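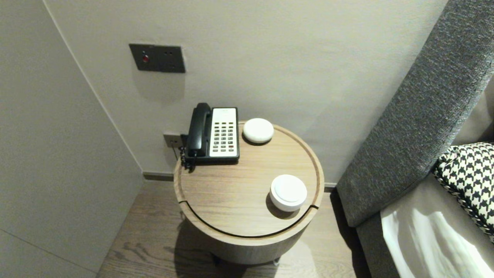
Figure 2. Bedside table with telephone, dome-shaped device and lidded round container, from head height.

4. Teaching the table positions

This section covers the first set-up of the Storkell mobile base and arm at a bedside table. Finish the wheel and arm checks in section 3 before you start. The arm must be fitted with the soft fingers.

Before you begin

Charge the battery fully. Set the arm speed to Slow on the Marín control board. Keep the stop button in your hand whenever the motors are on.

CAUTION: Route the base well clear of the telephone cords. The coiled cord hangs over the left side of the table and can catch on the elbow joint.

Steps

1. Drive the base up to the front of the table and stop with the bumper 400 mm from the rim. Lock the wheels.

2. Tilt the head down until the whole tabletop shows on the screen. Part of the bed will show on the right.

3. Open the Zellska software and choose New Surface. Mark points along the raised rim, working from left to right. Leave out the thin curved groove near the front. If you mark it, the software will treat the crescent as a separate table.

4. Draw a no-go area over the telephone and both cords. Extend it to the wall jack.

5. Draw a second no-go area over the headboard. The woven fabric gives a patchy depth reading, so allow a wide margin.

6. Choose New Object and select the white round container with the flat lid. Set the grip to Side and the grip force to 2 N.

7. Press Rehearse. The arm moves to a point above the container and stops. Check that the fingers are centred over the lid, then press Continue.

8. Save the position under a name you will recognise.

Note: The container and the small dome are both white and round. If the software picks the dome, raise the minimum width setting and repeat step 6.

Note: The container rests partly over the groove. Put it back on the flat part of the top if the lift is uneven.

Servicing

Grease the Takow shoulder bearing after 2,000 cycles. The counter is under Tools, Arm, History.

Set-up notes by Inmaculada Aguirre. Revised in May for the longer forearm.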